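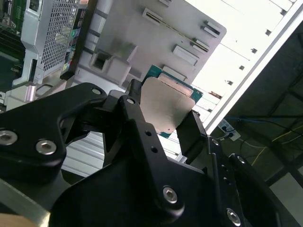

How to Swap the Processor in an Older Desktop

Changing a processor sounds like surgery, and I remember putting off my first one for most of a September while the replacement sat in its little plastic shell on the windowsill. Once I finally got going it took less time than dinner. If you can hang a picture straight and you don't mind getting a bit of gray goo on your fingers, you can do this, and I'd love for you to have a go!

These notes are for the kind of plain office desktop that people give away by the carload, the ones with a big metal box, a side panel that comes off, and a flat square chip that sits in a socket under a hinged metal frame. Laptops are another matter and I won't pretend to cover them here. Some older desktops also have chips with pins on the underside. Most of what follows will still help you, but the socket will look different and you'll want the manual for your own board.

Before you start

Please check that the new chip really fits your computer. The socket has to match, and the computer's startup software has to know the chip, and those are two separate questions (I learned the second one the slow way, with a perfectly good processor and a black screen). Look up the model of your computer, find the list of processors it supports, and update the startup software while the old chip is still in there and working. Back up anything you'd cry over.

What you'll want on the table:

A Phillips screwdriver with a longish shaft
Thermal paste (we keep Oseck on the shelf, but any fresh tube from a decent maker will do)
Rubbing alcohol, the strong kind
Lint-free cloths or coffee filters
A wrist strap, if you have one
The empty shell or box for the old chip
A saucer for screws

Clear more space than you think you need. I like a good lamp off to one side, too, so that my own head isn't blocking the light just when I'm trying to see which way a notch is facing.

Opening up

Shut the computer down properly, pull the power cord, and hold the power button in for a few seconds. Unplug everything else from the back. Lay the case on its side with the removable panel facing up, take the panel off, and put it somewhere you won't step on it. Touch bare metal on the case.

Now look before you reach. Follow the fan cable from the cooler to where it plugs into the board and take a picture with your phone. Take a couple more of the other cables while you're at it.

Unplug the fan. Loosen the screws on the cooler a little at a time, moving diagonally from corner to corner, until they're all free. If the cooler doesn't want to come away, give it a gentle twist one way and then the other. Old paste can grip like dried jam. Plenty of people warm the computer up for ten minutes before shutting down, and I think it's worth doing on any machine that hasn't been opened in years. Set the cooler aside upside down.

Then press the little lever down and out to the side, let it rise, and lift the metal frame. Take hold of the old chip by its edges and raise it straight up, nice and level, and tuck it right into its box.
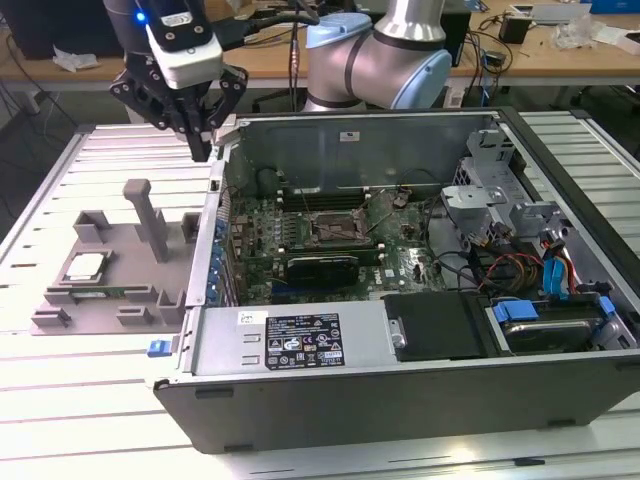

Plundstead Computer Repair Club, Hardware Team

With the frame open and no processor installed, the socket is at its most delicate. Don't touch the inside, don't blow into it, don't wipe it with anything, and don't let a screw roll across it. I put my saucer well out of the way for exactly this part of the job.

It's also a nice time to get your bearings. On a Dell like this one, with the case on its side, the memory slots run next to the socket and the graphics card lies on the other side of it. You can leave both alone. The hard drive with the blue plastic tabs can stay where it is as well, and so can the drive cage. What I do fuss over is the power cables, those red, yellow and black ones that like to wander. Coax any loose bundle away from the socket so it can't spring back while your hands are busy.

Putting the new chip in

Hold the processor by its edges and find the marks that show which way it goes. There's normally a small triangle on one corner of the green part and a matching mark at the socket, and many chips also have little notches in the sides. Line everything up while you're still hovering above the socket, then lower the chip straight down and let go. It should simply sit there, flat and content. If one corner is riding high, lift it out and look again. Never push down on it or slide it around to make it settle.

Close the frame and bring the lever back under its hook. The lever does take some force, and it can make an alarming creak! As long as the chip was lying flat, carry on.

Paste and cooler

Wipe the old paste off the bottom of the cooler with alcohol until your cloth comes away clean, and give the top of the new chip a light wipe too. Let both dry. Squeeze a dot of paste the size of a small pea in the middle of the chip's metal lid. Hélène Girard, who taught me this, spreads hers with an old library card, and her machines run just as cool as mine, so please don't lose sleep over the method.

Lower the cooler straight down, start all the screws by hand, and tighten them in the same diagonal pattern, a few turns each. Stop when they're snug. Plug the fan back in right now, before you do anything else.

First start

Put the panel back, reconnect the power, keyboard and screen, and switch on. The first start can be slow. Go into the setup screen and check that the new processor is listed by name, then watch the temperature there for a few minutes.

If you get nothing on the screen, switch off, unplug, and check the power connectors on the board, then reseat the memory. After that it's time to lift the cooler and look at the chip again, with a fresh dot of paste when it goes back on.

Our club has been at this for nearly 14 years and has sent 2,725 computers back out into the world, so if yours is being stubborn, bring it to the workshop in the Bouchard Building and we'll look at it together. Bring the old processor as well, please, in its box.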